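Brekberg brings two-armed robots onto its kit-packing benches, and the packers are doing the teaching

For release: December

I'm Marlene Pfeiffer and I run the packing floor at Brekberg, where we put together household starter kits for people moving into supported housing. Plates, cups, cloths, the bits and pieces you need on your first night in a new place. I've been asked to write our news release myself this time, so please excuse the lack of polish!

Our news is that we've finished the first stage of a project with Navulis, the automation firm, and we're going ahead with the second. Since winter we've had a two-armed robot bench on the floor, which the crew named Lasa before anyone in the office got a say. Over that first stage the packers recorded 1,047 practice runs with it, mostly picking up ordinary tableware and putting it down again where it belongs.

I'll admit I was nervous. I've packed kits for a long time and my wrists know all about it, but I also know what people think when they hear the word robot at work. Our first staff meeting on the subject ran well past knock-off and there was plenty of grumbling (some of it mine).
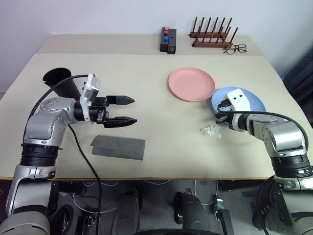
What settled things down was putting the agreement in writing. No packer loses hours because of the benches during the project, and anyone who wants to train as a bench operator gets paid training time, 80 hours of it, at the higher rate. Talha Virk was first to put his hand up. He'd been on the night line and he's now our lead operator, on days, which his kids are pretty happy about.

"I thought I'd be standing there watching a machine do my job," Talha told me. "Most of my day is showing it how, then fixing the programme when it gets something wrong. It's a lot more thinking and a lot less lifting."

The job has changed for the rest of us too. Operators swap out every couple of hours, and we've moved the tea break so both lines can take it together. Shazia Rind, our union delegate, sits in on the monthly review and can ask for a bench to be stopped if the workload isn't fair. She's used that once, over the noise, and Navulis came back with a quieter set-up.

"I'm not here to cheer for it or to block it," says Shazia. "I want the people on the floor to have a say in where it goes next."

Humans still check and close every kit that leaves the building, and that stays the same in stage two. We'll be adding a second bench and opening operator training to all 164 of our floor staff, casuals included.

Media enquiries and site visits: Marlene Pfeiffer, packing floor manager, Brekberg. Mornings are best, as I'm on the floor after lunch.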